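May, by Roswitha Kohlhase

I've been running staff courses on Pretik for long enough to have opinions about it, so when we switched our whole induction over to the new version I promised I'd write up what you get for your money. 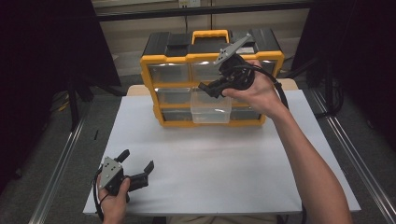
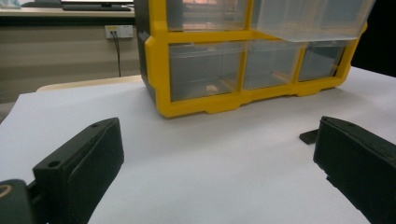

Pretik is a course builder for small firms, and the bit I love is how it chops things up. You write a lesson, drop it into a topic, and your people open only the topic they need (no more clicking through 19 slides on fire doors to reach the one about ladders!). I think of it like that yellow parts organizer with the clear drawers: you can see there's a place for each sort of thing and you pull out just the one. My old courses were more of a carrier bag.

The Lirier plan covers 215 learners and the Hellwig plan goes up to 500, and you can move between them mid-year without losing anybody's scores. I started on Lirier and moved up when our second site joined, and it took me one cup of tea. Quizzes, certificates and reminder emails come with both.

Reports are still a bit plain, I'll admit. If you want charts you'll need the Orkis add-on, which handles up to 300 learners at a time, so on Hellwig you may have to run your report in two goes. Drop me a line if you'd like to borrow my login for a nose round the demo course.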